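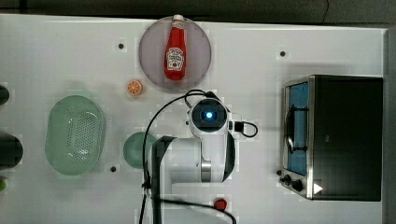
Fig. 4. — Plan de table, vue de dessus. Bouteille de ketchup sur l'assiette, rondelle d'orange, passoire vert clair.

Temps de lecture : 4 min

4.2. Le « repas » comme catégorie de codage

La grille Gedow demande au codeur de choisir, pour chaque disposition d'objets de cuisine, entre quatre étiquettes : repas, préparation, rangement, indéterminé. Elle suppose qu'une table parle d'elle-même. Nous avons de bonnes raisons d'en douter, et la plus gênante vient de nos propres données. Sur 294 codages recueillis pour les dispositions de cette série, 83 retiennent « repas », alors que ni couverts ni verres ne figuraient parmi les objets fournis.

L'assiette explique sans doute une partie de ce résultat. Fehr soutient que toute assiette garnie « ouvre » un repas, quel que soit ce qu'elle porte. L'argument est séduisant et un peu court. Une bouteille de ketchup entière posée sur une assiette n'est servie à personne ; dans une cuisine ordinaire, on la mettrait à côté. Plusieurs codeurs l'ont pourtant traitée comme le centre du repas, au seul motif qu'elle occupait l'assiette. L'un d'eux, interrogé ensuite par Wajid Hashmi, a parlé de « plat principal » sans paraître y voir de difficulté.

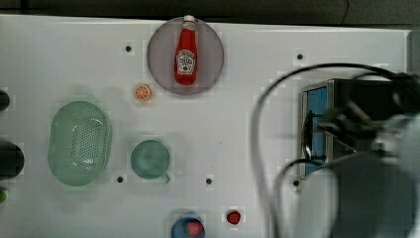 Fig. 5. — La rondelle d'orange reste hors de l'assiette. En bas, bol bleu contenant une fraise ; un second petit fruit rouge est posé à sa droite.

Le cas du bol bleu est plus instructif. Il contient un objet rouge, et un autre, petit et rond, se trouve tout près, sur le plateau nu. Les partisans de la grille y lisent une relation contenant-contenu inachevée, donc une préparation ou un rangement en cours. Mais l'inachèvement est une hypothèse du lecteur. Le second fruit a pu tomber, être mis de côté, ou n'avoir jamais eu de place assignée, et rien dans une vue isolée ne permet de trancher. Mỹ Lưu a proposé d'ajouter une étiquette « hors contenant ». Nous ne l'avons pas retenue : elle décrit correctement l'objet et ne dit rien de l'activité, seule chose que la grille prétend mesurer.

Même embarras pour la passoire. Les codeurs l'associent volontiers au lavage des fruits, ce qui est raisonnable dans une vraie cuisine et beaucoup moins pour une rondelle d'orange factice. On ne passe pas une rondelle à la passoire. L'étiquette « préparation » repose alors sur l'usage habituel de l'ustensile, jamais sur ce qui l'entoure. Tyson Gill objecte que toute lecture d'une table procède ainsi ; soit, mais dans ce cas il suffirait de coder la liste des objets et l'on ferait l'économie des positions.

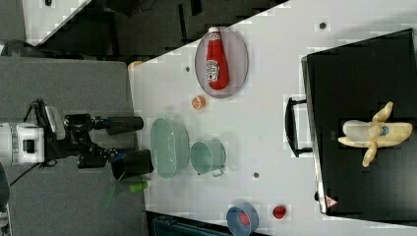 Fig. 6. — Autre angle. Passoire et récipient vert à anse côte à côte ; plateau noir à poignée sur la droite de la table.

Reste l'argument du voisinage. Selon le manuel Godis, deux objets de même couleur placés côte à côte forment un « ensemble intentionnel ». La passoire et le récipient vert satisfont au critère. Nous serions plus convaincus si la couleur n'était pas, dans ce genre de dînette, un choix de fabricant. Quant au plateau noir à poignée, il attire l'étiquette « service » chez les codeurs formés avec l'ancienne version du manuel, étiquette que la grille actuelle ne comporte plus — signe que les habitudes survivent aux consignes.

Dwight Thibodeau nous a suggéré d'augmenter le nombre de dispositions, en tirant au sort jusqu'à 2 000 configurations dans la base Noselex. Le volume réduirait peut-être le bruit entre codeurs. Il laisserait intact le défaut de construction décrit plus haut, et nous avons préféré relire de près un petit nombre de tables.
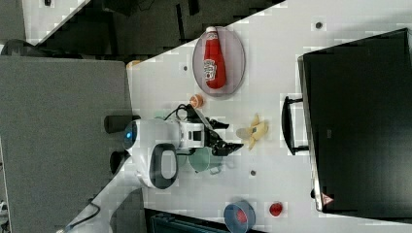 La banane en partie pelée mérite un mot à part. De tous les aliments de la série, c'est celui dont l'état suggère le plus nettement un geste, et les codeurs favorables à « repas » s'y appuient beaucoup. Or il s'agit d'une forme moulée : sur un jouet, la peau ouverte est un attribut permanent, comme la face coupée de l'orange. Lui prêter une valeur d'indice revient à coder le catalogue du fabricant. Nous avons donc refait le calcul de l'accord entre 2 codeurs en excluant la banane ; les résultats, discutés en 4.3, n'encouragent pas à maintenir la catégorie sous sa forme actuelle.

Ce site utilise des cookies de mesure d'audience. Accepter | Refuser | Paramétrer

Contact — Mentions légales — © Éditions Nguyen, tous droits réservés — Haut de page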